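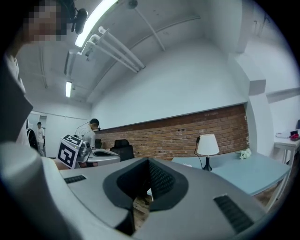
Ticket: demo station 2 drops tracking when visitors hold the gripper
Opened by: me (demo floor, Stimon)
Assigned to: Itsuki Yoshida
Status: closed, with one leftover

Hi Itsuki, sorry to throw this at you with the open day so close! I'm setting up the hand-held gripper demo for the Fluvico visit and station 2 keeps losing its pose. Station 1 is fine. On 2 the trail on the monitor goes along nicely and then jumps sideways, usually when somebody turns to talk to the person next to them (which visitors do constantly, bless them). The log says "marker lost" and recovers after a bit.

What I've tried so far:
Restarted the tracking app. Same.
Swapped the cable with the one from station 1. Same, and station 1 stayed happy with the suspect cable, so I'm calling the cable innocent.
Recalibrated twice. First time it failed at 20 samples, second time it went through to 100 and looked great for a few minutes.

Update, 10:40
Itsuki asked for the exposure setting. It's on auto. I didn't know we could change that – it's hidden under Advanced. He says auto hunts when the gripper swings toward the ceiling lights and the marker washes out. Fixed it at 700 and did a slow lap with the gripper tipped every which way. Two dropouts, down from way too many to bother writing down.

Update, 11:25
Kohei Ichikawa came by and played visitor for me. He grabbed the thing exactly like a visitor would, with his sleeve hanging over the side, and there went the marker. So that's the rest of it, I think. I asked him to push his sleeve up and hold it lower and we got through the whole pick-and-place script clean. Then he did it again with the sleeve down to be annoying and it dropped right on cue.

Itsuki, can we make the app freeze the trail when it loses the marker, so it doesn't fly off the screen? That jump is what makes people think they broke something.

Reply from Itsuki, 13:05
Yes, there's a hold option, set hold_on_loss to 20 frames. Anything longer and it looks stuck. Leave exposure where you have it.

Update, 13:30
Done, and wow, so much nicer! With the sleeve in the way it now pauses and picks up again. I've added "sleeves up, please" to the intro for whoever is hosting the station, and saved the settings as profile Tirnalia so they don't get mixed up with the ones from the Kinoshita visit.

Leftover: the profile doesn't load by itself after a reboot, you have to choose it from the menu. Opening a separate ticket for that one. Closing this.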